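Chapter 4
Who Owns a Footballer? Registration, Contracts and the Price of Leaving

I was nineteen when I first tried to change clubs, and I made a complete mess of it. I'd played three seasons for Farkemlow Rovers, a semi-pro side with a lovely pitch and terrible showers, and a coach across town had told me there was a spot for me at left back. So I turned up at his training. Nice and simple, I thought! I ran around for two weeks, learned everybody's names, bought the socks, and then found out on the morning of the first match that I couldn't play. My registration was still with Rovers. I was their player on paper, even though my boots were in somebody else's change room.

That little word, registration, is what this chapter is about. In Chapter 3 we looked at how clubs make their money (gate, broadcast, sponsors, the sausage sizzle if you're at my level). Now we get to the thing they spend most of it on, and the thing supporters argue about all winter.

Let me clear up one muddle right away. When people say a club has "bought" a player, they're using shorthand. A club can't buy a person. What it pays for is the other club's agreement to end a contract early and let the registration go. The player then signs a fresh contract with the new club, on fresh terms. So there are two deals going on side by side, one between the clubs and one between the player and the buying club, and either of them can fall over while the other is in great shape.

I'll use the same made-to-measure case all the way through so you don't have to keep learning new names. Tanko Omoregie is a striker at Sterkard. He has a bit over a year left on his contract and he'd like to go to Mancuso, who play in a bigger league and have been after him since March. His agent is Adaeze Lawal, and she is very good at her job, as you'll see when we get to signing fees in section 4.3.

Sterkard paid 232 thousand dollars for Omoregie and they want 562 thousand to let him go. Is that fair? Have a think before you read on, and jot down what you'd want to know first. When I put this to my own class, half of them went straight to his goals. Goals matter, sure, but I'd be looking at the contract before I looked at a single highlight reel. A player with four years to run puts his club in a strong position - they can shrug and keep him. A player with a few months left can sit tight and leave for no fee at all, and everyone at the table knows it.

Then there's the sell-on clause. Omoregie came through the juniors at Zandeo, a small club that was smart enough to ask for a share of any future profit. That share changes what Sterkard really pocket, so it changes the price they'll hold out for. We'll work through the sums in section 4.2, and you'll want a calculator and a bit of scrap paper.

You'll also meet the loan in this chapter, along with the release clause and the medical (the most over-photographed appointment in sport, in my opinion). I've left work permits for Chapter 6, where they sit better with the material on national rules.

As for me, Rovers let me go in the end for the cost of a bag of training balls. I've never worked out if I should be insulted. Keep it in mind, though, when you start section 4.1, where we ask what a fee is meant to pay for in the first place.

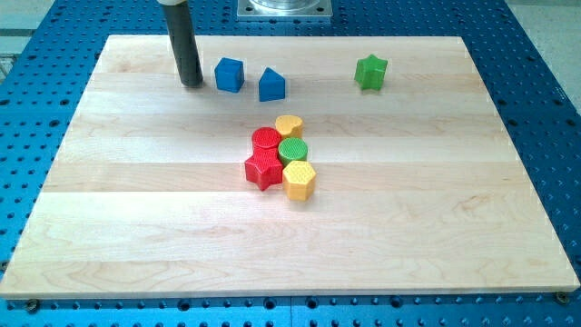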